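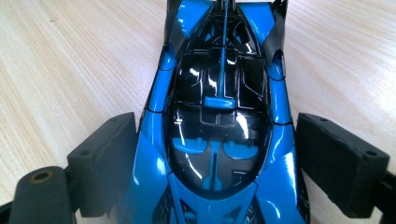
What does a cleaning wipe do to the gloss on a small model car? In our sessions it lifted dust fast and left streaks in the panel seams, and the streaks were what owners complained about.

### 4.2 Wiping and display care

Sessions were run at the Carnham reading room, tables cleared first. Owners brought models from the Hostelo swap list, mostly sports and race types, glossy bodies, dark canopies. Each car got 2 passes. First pass dry cloth, second pass wet wipe. Owners then judged the finish under the room light and wrote one line on a card. Ağca collected the cards, Yazzie did the coding (scheme in Section 3, same as for the die-cast set).

Canopies scored worst. Dark curved plastic shows everything – lint, skin oil, the arc of the wipe itself. Bodywork in strong colors did better, and owners tended to forgive a smear on a flank that they would not forgive on the roof. Seam lines were a seperate problem. Liquid sits in them and dries pale. A folded corner of dry cloth, run along the seam right after the wipe, fixed most of it.

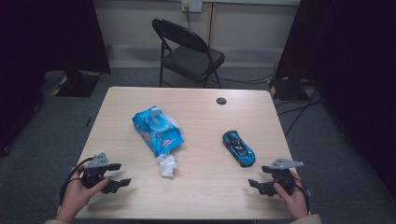
**Figure 4.** Table with blue toy sports car and pack of wet wipes, a tissue or wipe bunched below the pack.

Wipe storage mattered more than we planned for. Packs left open between owners lost moisture, and the later cars in a session got a drier wipe then the early ones. Not controlled in the first round. From the second round on, packs were closed after every pull. A flip lid like the one at the upper end of the pack in Figure 4 helps, provided people press it shut. Loose wipes were a similar issue: once bunched on the tabletop they pick up grit, so we stopped allowing reuse.

Grit is the real risk for gloss. Fine scratches showed up on the canopies in the Claltholm pilot, all of them after reused wipes. No scratches recorded once the single-use rule was in. Small sample, so we make no claim on rates.

Handling also leaves marks. Owners lift these cars by the sides, low down where the body is widest, and prints collect there. Cards mention "sides" and "roof" far more than wheels. Wheels were skipped by most owners on both passes, dust and all – see Section 5 for the Sitthichai comparison, where wheels were done first.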